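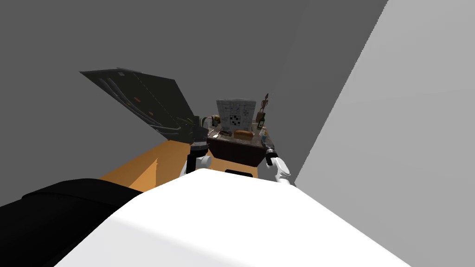

How many simulated runs do you need before a success rate means anything? More than 60 per setting, at least for two-arm reaching on a crowded counter, and I should have known that before I sent the first table out.

I spent the morning on the table. With 60 runs the old planner and Gasser came out nearly even, and I had written a whole paragraph about how the second arm makes no difference. Then the long batch came back from overnight, 600 runs each, and the gap is there. Gasser failed 39 times. The old planner failed a lot more than that, mostly on the left side. I took the paragraph out and didn't put anything in its place yet.

Rizwan Mirani called from Skakness before lunch. He wants to know whether the failures are real failures or just Griltport being strict about contact. Fair question. Griltport ends a run the moment a finger link touches anything that isn't the target, and a light brush against a bottle counts the same as knocking it over. I told him I would sort a sample by hand. He said do the ones near the corners first, where the arms come in close to the bottles.

So that was the afternoon. Open a run, step through it, write down what was touched and by which arm, close it. The bread is the target in this set. It lies in front of the grid board, with the other things on both sides of it, and whichever arm goes in has to come around something. I keep the layout file open in the other window and I still mix up left and right when I switch cameras.

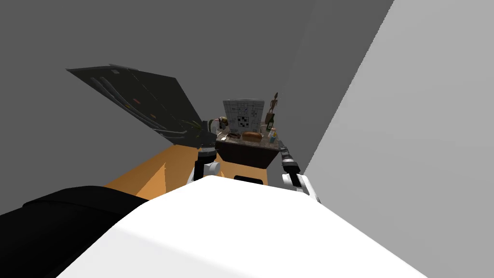
By 4 I had gone through enough to see that the two arms don't fail in the same way. The right one tends to clip a bottle on the way in, usually with the wrist and not the fingers. The left one stops short. It gets as far as the edge of the counter and the planner gives up on the path, and the run times out with no contact at all. My script had been putting both kinds in one column called "failed." They need to be apart before anyone reads anything into them.

I split the column and reran the summary. The difference between planners is mostly in the timeouts. On contacts alone they are close. That is a smaller result than I hoped for, but it is easier to explain, and it fits what Fellenov's notes say about search limits in tight spaces. I had skimmed those notes in September and skipped the part that mattered.

Sent the new table to Rizwan with the two columns and a short note on how I sorted them. He wrote back asking for the seeds - I had left them off again. Sent those too.

Tomorrow: raise the planner's time limit to 2 seconds and run the left-arm cases again with nothing else changed. Same seeds. Also rename the output folder, which still says "test."

Home late. Leftover soup.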